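Stotia folding table, the 80 inch one – long review, sorry

Bought in October after the old card table finally gave up. Needed something for church sale days, the grandkids, puzzles, whatever. Looked at the Drovix first but the legs on that are the kind that pinch you and I have been pinched enough.

Delivery took two tries. Driver left a slip Monday, box was at the depot, had to go get it myself. Box is heavy and has no handles, bring somebody. Order no. 3192 if Stotia is reading, I did write to you and got the form letter.

Setup. Four legs, a locking ring on each. Rings are stiff at first, I used a rubber glove to get a grip. By the fourth or fifth time they slide down fine. No tools, no screws left over. The instruction sheet is all drawings and drawing 3 is upside down, took me a while to work that out.

Stability is good for a folder. Leaned on it with both elbows, barely moved. Put my sewing machine on it and at full speed there's a bit of a shiver, you get used to it. I wouldnt stand on it. My brother in law did, to change a bulb, and it held, but still.

The top is my main gripe. It marks. Hot mug, ring. Ballpoint, permanent apparently. Tried dish soap, tried baking soda, the ring got paler and thats it. Stotia sells a pad for it but they want silly money, so a cloth goes on whenever people are over and I stopped worrying. Get one that has some texture to it, the smooth satiny kind slides right off when someone drags a plate. Mine came from a market stall in Clornmont and washes at 80 without shrinking, didn't expect that.

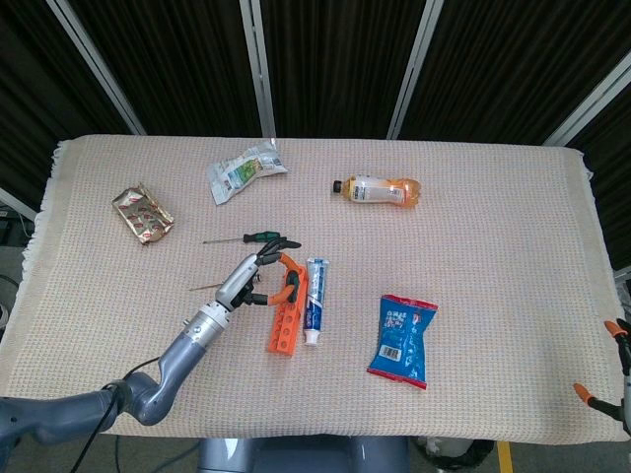 Raimonds Zariņš
Household and hobby reviewer

A woven cloth with a fringe like this sort stays put pretty well, and crumpled snack wrappers are a quick pick up after. Crumbs do get down in the weave. Shake it outside.

Folding it away – easy enough, but the carry latch is flimsy plastic and mine popped open on the stairs. Put a strap on it. Stored upright behind a door it takes up hardly any room, better than the Gebreyes I had years ago which never folded flat.

Price was fair on sale, wouldn't pay full. They offered me 20 percent off a second one in the follow up email and I'm tempted, for the garage.

Four stars. Would be five with a better top and a metal latch. Will update if teh rings loosen up over winter.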